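Drokness hand gripper – setup and upkeep
Clem Ngata, July

# README

Covers the hand-held Drokness gripper used with the Calado log software. Read it before you change the finger pads or redo the camera calibration.

## Calibration

Hold the marker board in view of the gripper camera and move it slowly through the near, middle and far positions. Keep the printed side tilted towards the lens. Run `calado calib` and let it collect 500 views – fewer will pass, but the fit drifts at the corners. Redo it after any knock to the body.

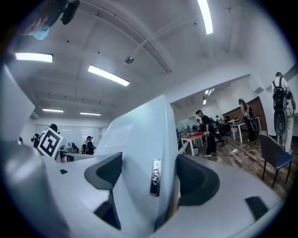

Manevix asked whether the board has to be moved at all, and said clamping the board and moving the gripper gave them the same fit in less time. Either way is fine. Note which one you used in `calib.txt`.

## Finger pads

- Wipe both pads with a damp cloth after each session.
- Replace them as a pair at 3,000 closes.
- Tighten the pad screws by hand, wait 60 seconds, then check them again.

## Known faults

Version 2 of the log software drops the first reading after a restart. Close the fingers once and ignore that line.

Contact: Clem Ngata, Zatix | © Zatix | Back to top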